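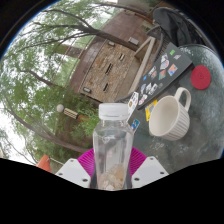

¿Pinza manual de segunda mano o nueva? Tengo que cerrar presupuesto

Pludier
10 de junio de 2021

Tenemos que comprar 2 pinzas manuales para grabar demostraciones de coger y dejar objetos de mesa (botellas, tazas, posavasos), también al aire libre. Me ofrecen una usada por 883 euros, con cámara de ojo de pez y sin repuestos. El dinero sale de la partida de este año y hay que gastarlo antes de noviembre. ¿Qué más tendría que prever?

Wiroj Kongkaew

Pregunta si los dedos van atornillados y si te pasan los archivos de las piezas. Lo que más se gasta es la parte blanda. Yo reservaría alrededor de 300 euros para dedos, tornillería y tarjetas de memoria. Compra primero una, úsala un par de semanas y pide la otra después, con la misma óptica. Mezclar lentes obliga a calibrar por separado y son horas que también se pagan.

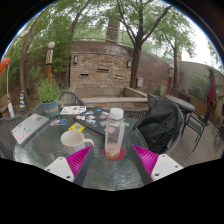

Dedos con almohadilla estriada en magenta; la botella, sobre el posavasos rojo.

Para plástico transparente haz pruebas antes de pagar. Lleva tus propias botellas a casa del vendedor.

Grodero

Nueva siempre, por la garantía.

Coetzee

Depende del vendedor. Pide factura, que sin ella en muchos sitios no te lo dejan justificar. Y mira los gastos de envío.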